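Griltska opens its Lindsay demonstration room to the public

LINDSAY, Saturday, February 5, 2022

Griltska, the small firm behind the Zonside teaching kit, is very pleased to say that its demonstration room in Lindsay will be open to visitors from June, and that anyone who has ever wondered how a robot is shown a household job will be welcome to come in, pick up a pair of grippers and have a go for themselves.

The Zonside kit does away with the keyboard for this part of the work. A person holds one gripper in each hand and simply does the job, be it laying a table, folding a napkin or putting flowers in order, and the movements of the hands are recorded so that a robot can later be trained on them. We have gathered 3,000 of these recordings so far, covering 176 everyday jobs, and we are still adding to them most weeks (flowers, we must admit, have become rather a favourite in the office).
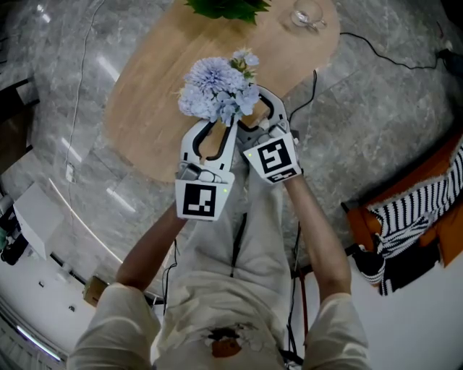
Holding a bouquet of pale blue artificial flowers between two hand-held grippers, each with its own printed marker.

Flowers are a lovely thing to teach with. The stems are thin, the heads are soft and wide, and passing a bunch from one hand to the other takes more care than most of us ever notice. New teachers usually begin with a cup or a box and move on to flowers once they have got used to the feel of the fingers closing, and we find that most people settle into it within 10 minutes or so of friendly help.

Visits will run in small groups and last 50 minutes, with time afterwards for questions and a cup of tea. Recordings made by visitors will be kept only if they wish, and those who are happy to share theirs will see them added to Zumport, our open library of hand-taught jobs, which schools and hobby clubs may use free of charge.

Places can be booked through the Griltska website from the spring. Groups who need step-free access or a quieter session are warmly asked to mention it when booking.

ENDS

Press enquiries: Griltska press desk, Lindsay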